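HOVLAND BREWING TO MARK THE END OF WINTER BY BURNING A VERY LARGE SOCK

Free party, Monday night, Hovland taproom and back lot. Doors at 5 pm.

Winter has had its turn. Hovland Brewing will see it off this August with Brudidik, a night of smoked beer, loud accordions and one enormous knitted sock, which will be set alight at 8 pm in the presence of anyone who cares to watch.

The name comes from a song that brewery co-owner Randi Eide's grandfather used to sing while shovelling. No relative has ever been able to say what it means. The family has ruled out "welcome", "spring" and "please stop singing".

"We held it on a Monday the first year by mistake and the neighbours liked it," says Eide. "You can't get a park here on a Saturday, and there's not much else on a Monday apart from bins."

The sock is the work of textile artist Frøydis Lunde, who has been knitting it from donated wool since the footy season started. It stands as tall as the grain shed and is striped in whatever colours turned up, with a lot of mustard. Lunde has asked that people stop leaving acrylic jumpers on her porch, as they melt and the fire brigade has views.

Two beers will be poured for the first time. Long Johns is a smoked porter, dark as a coat cupboard and a good deal nicer to stand in front of. Damp Dog is a sour ale with rhubarb, named by head brewer Heriberto Bermúdez, who was asked to reconsider and didn't. Both will be on until the kegs run dry, and there are no plans to make either again unless people get sentimental.

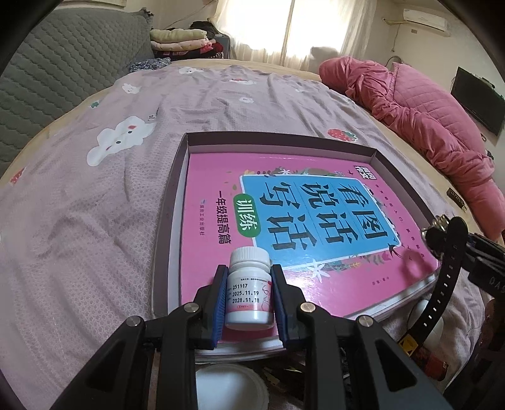 A small white pill bottle on a pink workbook

Music starts at 6 pm with Hurton, a three-piece who describe themselves as "doom polka" and have so far found no competition in the category. They'll play until the sock is lit and then, by popular request, a bit further away. Desis, the DJ who cleared the dance floor and then filled it again at last year's party, is back from 8.30 with a crate of records and a promise to play no more than one whale song.

There will also be a costume contest. The theme is "things you only wear indoors". Dressing gowns are fine, heated blankets are fine if you bring your own extension lead, and Elsa Åberg, last year's winner, will be defending her title in what she will only describe as "a development of the slippers". First prize is a $300 bar tab. Second prize is the leftover wool.

Food is by Sølve Grønli, whose van will be doing fish cakes, potato dumplings and a vegetarian hot dog he speaks of with some reluctance. Bring cash, as his card machine works only when it's facing the river.

Entry is free. The back lot is mostly gravel and was mostly puddle last week, so wear boots you've already given up on. Kids are welcome until 8.30 pm. Dogs are welcome on a lead, and will be told that the beer isn't about them.

If it rains, the party goes ahead. If it's too windy for a fire, the sock will be folded up, with help, and burned the Monday after.

Media wanting photos of the sock before it goes up can come by the taproom from 3 pm on the day. Ask for Randi Eide at the bar. She'll be the one on the ladder.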